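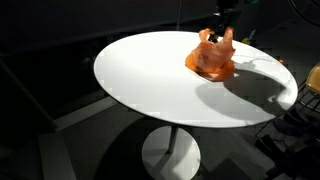

第三章　设备选型、预算与采购计划

3.1　适用范围

本章适用于准备购置Akomari桌面操作单元的院校、研究所及企业试验部门。内容包括需求登记、场地核查、预算编制、询价与订购、到货验收五个环节。安装与调试见第四章，日常维护见第七章。

采购单位应在提交订单前完成3.2至3.5节的全部步骤。未完成场地核查即行订购的，因场地不符造成的改造费用由采购单位自行承担。

3.2　需求登记

1. 填写附表A“作业对象清单”。每一类物件单独占一行，注明名称、外形尺寸、最大重量、表面材质及抓取部位。

2. 对软质物件（塑料袋、布料、软包装等），须在“形变”栏中勾选“是”，并写明抓取部位是提手、边缘还是主体。软质物件所需的夹爪指端与硬质物件不同，价格亦不同，应在此阶段确定。

3. 填写作业方式：遥操作、示教再现或自主运行。同一单元需兼用两种以上方式的，应全部列出，并标明主要方式。

4. 填写预计使用强度，以每周运行小时数计。每周超过28小时的，应选用连续型驱动模块。

5. 由使用部门负责人签字后，送交设备管理部门。

注：附表A是供应方配置夹爪和编制报价的唯一依据。口头补充的物件不计入报价，也不计入验收项目。

3.3　场地核查

1. 确定机械臂的安装位置和作业台面的位置，在平面图上标出二者的中心距。

2. 核对作业台面。台面可由采购单位自备，圆形、方形均可，但须满足下列要求：
台面平整，无明显翘曲；
支撑稳固，手按台面边缘时不得晃动；
台面边缘全部或大部处于机械臂可达范围之内。

3. 单柱支撑的台面应做偏载检查。将等于最大物件重量两倍的砝码置于台面边缘，静置20分钟，底盘不得离地或移位。检查不合格的，应更换台面或将底盘与地面固定。

4. 核查照明。仅有单侧强光的场地，物件及夹爪会在台面上形成浓重阴影，影响视觉定位。此类场地应在预算中列入辅助照明一项。浅色台面配合高亮度光源时，还应检查有无过曝。

5. 核查线缆走向。电源线、通信线及气管不得横跨人员通道，亦不得进入机械臂运动范围。线缆长度按实际走线量取，另加余量。

6. 清点运动范围内及周边的座椅、支架等物品。作业时须移出的物品，应事先指定存放位置。

7. 将核查结果填入附表B，并附平面图一份。

注意：机械臂运动范围以供应方提供的包络图为准，不得以目测代替。包络图应包含夹爪的长度。更换加长型夹爪后，须重新核查。

3.4　预算编制

预算由设备购置费、场地费、运行费和预备费四部分组成，各部分应分别列项，不得合并填报。

3.4.1　设备购置费

1. 机械臂主体、控制器和急停装置，按整套计价，不可拆分。

2. 夹爪。按附表A中物件类别确定型号和数量。标准配置含一套硬质指端；软质指端为选配件，单独计价。

3. 视觉模块。含相机、支架和标定板。相机安装于臂端还是固定于场地，应在询价单中注明。

4. 辅助照明，依3.3节第4步的核查结果确定。

5. 软件许可。分为单机许可和多机许可。计划在两年内增购单元的，宜一次购置多机许可。

3.4.2　场地费

包括台面、地面固定、电源改造、隔离围栏以及线缆敷设。已有设施经核查合格的，费用填零，并在备注栏写明核查日期和核查人。

3.4.3　运行费

1. 易损件。软质指端按每季度更换一套编列，硬质指端按每年更换一套编列。

2. 耗材。用于练习和测试的物件（包装袋、纸盒等）应列入预算。软质物件反复抓取后会变形破损，其数量应高于硬质物件。

3. 培训。每单元至少安排3人参加操作培训，其中至少一人取得管理员资格。

4. 年度检定与保养。

3.4.4　预备费

首次购置的单位，预备费不低于前三项合计的百分之二十。已有同型号单元的单位可酌减，但应说明理由。

注：运输、保险及进口环节费用因地区而异，由供应方在报价中单列。采购单位不应将其并入预备费。

3.5　询价与订购

1. 将附表A、附表B和预算表一并寄交Erkard或其授权经销商Vandano。两处受理的技术文件格式相同。

2. 供应方收到完整文件后出具配置方案及报价。报价有效期为34天，自出具之日起计算。

3. 采购单位逐项核对配置方案，重点核对夹爪型号、线缆长度和许可类型。如有出入，应以书面形式提出。

4. 对软质物件占比较高的项目，采购单位可申请样件试抓。申请时须寄送物件实物，每类不少于三件。试抓报告由应用工程组Tincuța Vasiliu签发，作为合同附件。

5. 签订合同并支付预付款。交货期自预付款到账之日起计算。

注意：试抓报告仅对所寄样件有效。后续物件在材质、厚度或提手形式上有变更的，应重新申请。

3.6　到货验收

1. 开箱前检查外包装及倾斜指示标签。标签变色的，应当场拍照并通知承运方，暂不开箱。

2. 对照装箱单逐项清点，双方签字。

3. 完成第四章规定的安装和调试后，按附表A所列物件逐类进行抓取测试，结果记入附表C。

4. 测试期间，非操作人员不得进入运动范围，急停装置应置于操作人员伸手可及之处。

5. 附表C由双方签字后，质保期开始计算。

警告：验收测试中严禁以手扶持物件配合夹爪抓取。物件放置不稳时，应先停机，再行调整。

3.7　咨询与文件受理

配置与报价：Guido Mancuso
场地核查与平面图审阅：Vittoria Fontana
合同与交货：Samuele D'Amico

附表A、附表B、附表C的空白表格见本手册末尾。旧版表格自一月起停止受理。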